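Chapter 3. Volume, and Why We Get It Wrong

2019-09-23
By Anum Kazmi

I've taught measurement for a good while now, and the chapter on volume is the one where the arguments start. Length is easy — you lay a ruler along it. Volume makes people guess, and most of us guess badly, me included. Round things are the worst, so we'll begin with a shape you already know from the kitchen or the washing line.

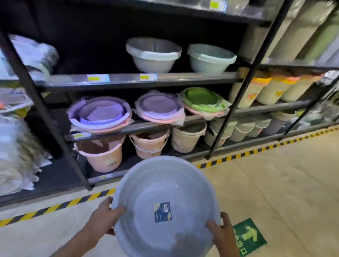 Plastic basins, sold in shops everywhere.
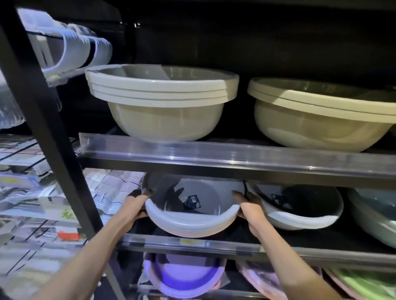
How can a wide, shallow bowl hold as much water as a tall, narrow one? Width counts twice when you work out the volume and depth counts only once, so a bowl that is twice as wide needs just a quarter of the depth.

Go back and read that again if you need to (I had to, the first time Atif Bukhari put it to me over lunch in Achterberg). Think of a straight-sided tub 20 centimetres across. Make it 40 across and keep the depth the same. Most people say it now holds double. It holds four times as much! The floor of the tub has grown in both directions, left to right and front to back, and every layer of water sitting on that floor has grown with it.

Atif used to run a stall at the Kitine market selling lentils by the scoop, and he told me his customers always picked the tall scoop over the wide one, at the same price, even when the wide one held more. I tried the same thing with my June class, with two jars and 700 millilitres of water. I poured it from one jar to the other in front of them, and half the room still said the tall jar had more in it. They'd watched me do it!

So in this chapter we'll stop trusting our eyes for a bit. We'll start with boxes, where you only have to multiply three lengths together, then move on to cylinders, and after that to bowls with sloping sides, where things get messier. You'll want a measuring jug, a ruler and a tea towel — plenty of this is done with real water.

3.1 Boxes first

Find a box with square corners. A shoebox is fine.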